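Javmont Film Society
Minutes of the Screening Group Meeting
December 9, 2024

Present: Emrys Voyle (chair), R. Tan, L. Okafor, P. Brandt, D. Suarez, M. Keane (minutes)
Apologies: J. Whitlow

The meeting opened at 7:05 p.m.

1. Minutes of the November meeting
Approved with one correction. Under item 4, the running time of the short program should have read 67 minutes. L. Okafor moved, P. Brandt seconded.

2. Matters arising
The replacement lamp for the projector has been fitted. D. Suarez ran it for a full feature with no trouble. The old lamp is to be returned to the supplier for recycling.
The Dafis Hall booking form is still outstanding. R. Tan will call the office again this week.

3. Spring season
The theme agreed in November, dramas based on the lives of real people, was kept. The chair asked for a decision on the number of titles. P. Brandt wanted eight. L. Okafor thought eight was too many given the cost of licenses and said that last spring's audience dropped off after the fifth film. After discussion, six titles were agreed, one every second Thursday.
Four are settled: two boxing pictures, a biography of a jazz singer, and the courtroom drama carried over from the fall. The remaining two will be chosen from a short list that M. Keane will send out by email. Members are asked to reply within a week, with a first and second choice.
D. Suarez asked that at least one of the two be subtitled. Agreed.
R. Tan raised the question of accuracy in this kind of film and suggested a printed sheet for each screening saying which events were changed or made up. The chair was in favor – he has had complaints from members who felt misled by last year's political drama. R. Tan will write the first sheet and bring it to the next meeting. One side of paper only.

4. Licenses and money
Quotes have come in for three of the four settled titles. The jazz film is the most expensive. L. Okafor will ask the distributor, Zivitmont, if the rate for audiences under 40 applies to us. Attendance in the fall averaged 36, so we may qualify.
Ticket prices stay as they are. A proposal to drop the student discount was put to a vote and failed, four to two.

5. Guest speaker
P. Brandt has written to a stage actor who played a small part in one of the boxing films. She is willing to come and talk for 20 minutes before the screening and would like her train fare paid. Approved. P. Brandt to confirm the date with her before the program goes to print.

6. Plakier short film night
The Plakier club has invited us to share an evening of member shorts again. General support. The chair noted that last time their half ran long and we finished after the hall's closing time. D. Suarez will accept on our behalf and ask for a fixed order of films.

7. Any other business
The sound in the back two rows is still poor. D. Suarez will try moving the left speaker forward.
L. Okafor asked for the program copy to be proofread by two people this time. M. Keane and R. Tan will do it.

Next meeting: second Monday of January, 7 p.m., same room.

The meeting closed at 8:40 p.m. 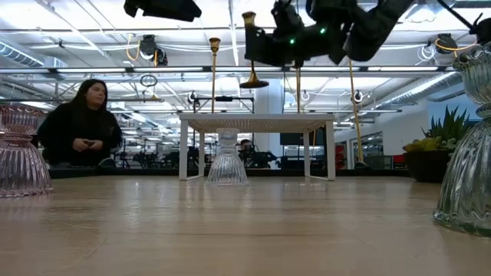 Ribbed glass vessels on a wooden tabletop.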